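4. Setting up the table

Read section 3 first if you havent already.

1. Wipe the table. Dry it.
2. Lay the green cloth, grid side up. Smooth from the middle out. A few wrinkles are fine, big folds are not.
3. Put the cup down near the far side. Open end up.
4. Foam cubes next. Yellow, orange, white, in a row, sides touching. Row goes on a slant.
5. Check nothing is hanging over the table edge.

Note: cubes don't need to line up with the printed squares. People waste ages on this.
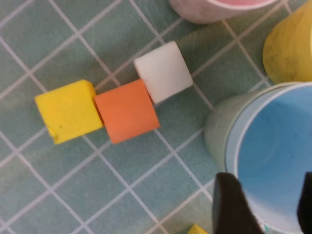

Leave it like that until the first player sits down. Then the row gets broken up and cubes go in the cup one at a time, any order. 30 seconds a turn. Reset to step 4 after each player.

CAUTION: foam tears. No picking at corners. Small bits are a choking risk, keep away from under-threes.

CAUTION: do not iron the cloth. Do not put hot mugs on it either.

Worn cubes: small chips are OK, keep using them. If one is split, bin it and ask Nuwan Hettiarachchi at Grendbridge for a spare. Say which colour.

Cleaning: damp cloth, drop of washing-up liquid. Squeeze cubes out, leave overnight. Not on the radiator.

6. When finished, cubes in the bag, cup on top, cloth rolled not foldded. Lid on.

Section 5 covers scoring.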